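Learn > Clothes and Cloth > How Things Are Made

Why Does a Sweater Stretch?

Reading time: 2 minutes

Have you ever pulled a sweater over your head, felt it squeeze tight around your ears, and then popped out the other side to find the neck had gone right back to its old size? A cotton pillowcase would never do that for you! Both are made from yarn or thread, so what is the sweater doing that the pillowcase can't?

The secret is loops. In woven cloth, like most sheets and pillowcases, the threads run straight, over and under each other, a bit like the strips in a basket. Knitted cloth is made of curvy little loops, and every loop is pulled through the one before it. When you tug on a sweater the loops change shape and make room for you. Let go, and they curl back.

Now look at the cuffs or the bottom edge of a sweater, if you have one nearby. Do you see lines that go up and down like tiny hills and valleys? Those are called ribs. A knitter makes them by switching between two kinds of stitches, knit and purl, which are really the same loop seen from the front and from the back. Ribs fold in on themselves like an accordion, so they are extra stretchy and good at hugging wrists and necks.

Stretchy cloth has one weak spot, though, and that is its own weight. A big knitted sweater can be quite heavy, and when it hangs for a long time all those friendly loops get pulled downward. That is why many families fold their thickest sweaters and hang only the lighter ones. A wide, rounded hanger is kinder than a thin wire one, too. 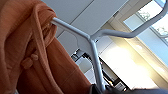

Reader comments

Negin Jafarzadeh: My grandmother always folded her cardigans over the bar of the hanger, sleeves and all, and the shoulders never got those funny bumps. We do it every November when the warm clothes come out.

Dondness: We tried the tugging test with a T-shirt and it stretched too! Are T-shirts knitted?

Sornon: Yes, they are, with very thin yarn. You can see the loops with a magnifying glass.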